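Planner news from the Vumik group

Since March our two-arm robot is sweeping with the new planner, which Jui-lin Su and I wrote together. The old version planned each arm alone and then checked for collisions. It was safe, but the broom often had to wait for the dustpan. Now both arms are in one problem, and the distance between the brush and the edge of the pan is a constraint like any other.
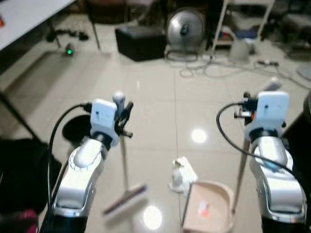 The most difficult part was the time limit. The planner must give a new path every 100 milliseconds, and in our first tests it needed almost 800. Chia-hao Choi found that we computed the same distances again and again for links that cannot touch each other. He moved this check to the startup, and after that we were inside the limit.

Perception is still weaker than planning. A shiny floor gives reflections, and the segmentation sometimes marks a bright spot as trash. Rattana Chaiyaporn has labeled 2984 images for the next training, and she would be thankful for a second person to check the labels.

The code is in the Juradholm repository, in the branch "sweep". Please read the notes about the joint limits before you change the settings.

Li-hua Tam

Recent items
Visit to the Edina lab
Dennis Whiteley: Logging without losing messages
Cheng simulator, new version
Who has the calibration board?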